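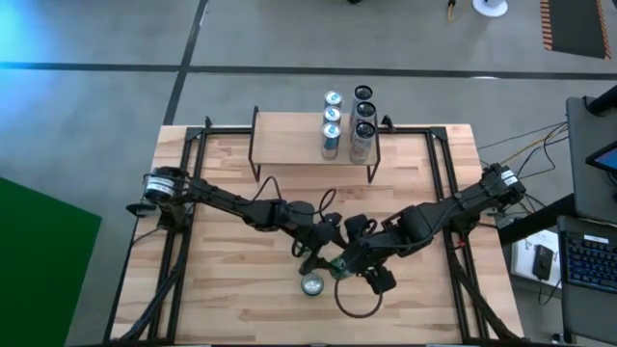

My project was about how to put cans on a shelf, and yes, my roommates laughed too. The assignment for our household organization class was to pick one small storage problem and work on it for the whole term, and mine was the pantry in our shared kitchen, where everything gets shoved to the back and then bought again. I started small, on a butcher-block table with a little shelf on top (light wood board, thin black metal sides), because I wanted to try out layouts before messing with anybody's actual food. The layout I ended up liking best is the one with six cans on the right half in two columns running front to back, and the left half of the board kept free. It looks like a waste of space, I know, but I'll get to that!

First, the pantry itself. Five of us share it, and when I emptied it in December I wrote down every single item, which took an entire evening and most of a pot of coffee. The list came to 386 things. Of those, 90 were cans, and 31 of the cans were past the date printed on them. One was a can of Birnel chickpeas that had moved in before any of us did. We also had four open bags of the same Fallari pasta, all closed with rubber bands, all with a handful left inside.

My adviser, Ebbe Solberg, told me to forget about the pasta and stick to cans, and that was good advice even if I complained about it at the time. Cans all have a flat top and they don't spill, so you can try an arrangement, hate it, and be done with the next one in a minute.

I tried three ways of doing it. The first was one long row across the front, with every label facing out. It looks great -- like a store -- and you can read everything, but it uses up the whole width for a handful of cans, and the minute somebody brings home groceries a second row starts in front of it and you're back where you began. The second was stacking. I gave up on stacking pretty fast, as you always want the can on the bottom.

The third was columns. Each column gets one kind of food, new cans go in at the back, and you take from the front. You only see the side of the front can properly, so it has to be the same stuff all the way back or the system falls apart (ask me about the night we opened peaches for chili). Reaching over to fill from the back is annoying on a deep shelf. On a shallow one it's no trouble at all.

Now the free half. When I had cans all the way across, people set new ones wherever they could find a gap and the columns got mixed up within a couple of days. With half the board open there's a place to put the new cans down, slide the old ones forward, and load from behind. My roommates did this without being told, which made me so happy I texted Ebbe about it.

For the real pantry I bought two Kuhlmann shelf risers and a roll of Trallico label tape. The tape doesn't stick well to painted wood, so I'd use something else next time. I'd also measure the door first. One riser was too wide and now lives under the sink, holding dish soap and sponges.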